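Speaker notes: "Love Your Fuse Block"
Club night talk, 12/30/18
Notes by Kadri Venckus, tidied up a little for the Flirnent page

Start with the van. Everybody here has heard about the van, so keep it short: Duarte Salgado and I, halfway to Coltirora, no dash lights, no heater fan, and a glove box with one fuse in it, the wrong one. We drove 200 miles in our coats. I came home and read everything I could find on blade fuses, and I have been a bore about them ever since. Pause for Duarte to heckle.

Ask for hands: who has changed a fuse? Who has changed the same fuse twice in one week? Those second hands are the people I really want to talk to tonight!

What a fuse does. A thin strip of metal between two blades, sized so that it melts before your wiring does. The fuse is there for the wire. I want to say that slowly, and then say it again, as it's the one piece people get backwards. If a circuit has light wire in it, a bigger fuse doesn't give you more power, it gives you a hot wire behind the dash.

Colors next, and this is my favorite part. Somebody long ago had the lovely idea of giving every rating its own color, so you can read a fuse block from arm's length with a flashlight in your teeth. On the standard blades, violet is 3 amps, tan is 5, brown is 7.5, red is 10, blue is 15, yellow is 20, clear is 25 and green is 30. Orange is 40. Get the room to shout them back at me. (Harish Pandey has the song. Let him sing it once. Once!)

Remind them that the number is printed on top too, and to read it. Old plastic fades, and a tired tan looks a lot like a tired brown in bad light.

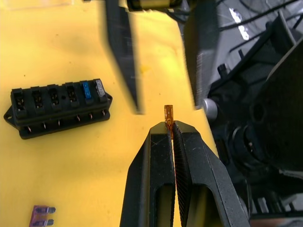
Filling an add-on block. Start with paper, before any fuse comes out of the bag. Write down each thing you want to run, what it draws and what wire goes to it. Then pick the fuse from the wire and check it against the load. My own list for the van was on the back of a Pedo receipt and it's still taped inside the door.

Put the circuits in an order you'll remember. I go front of the vehicle to back. Rūta Lapiņa goes by how annoyed she'd be if it quit, and I have to say I'm tempted.

Leave yourself empty slots. You will want them by February. Somebody always gives you a light bar.

Seating the fuse: straight down, even push, both blades together. If it goes in with no resistance at all, look at the contacts, they may be spread. If it fights you, pull it out and look again. Disconnect the battery first. Say this twice and look at Henrique Abreu while saying it.

Crimps. Don't get lost here, the crimp talk is its own evening. Just say: tug every one. A good hard tug. I'd guess most of the "bad fuses" people bring me are a loose terminal a couple of inches away.

Spares. One of each rating you use, two of the one you use most, in a little tin with a puller. Mine lives in the driver's door. The shop in Vilela sells them loose by the scoop and I could spend all day in there. Check that they match the size of your block, mini and standard don't swap.

If it blows again right away, stop. Don't keep feeding it. Unplug what's on that circuit and bring things back one by one until you find the culprit.

Questions, then pass the tray around so people can handle the fuses. Please count on ten minutes for this, they always want longer. Tray comes back to me at the front, puller included.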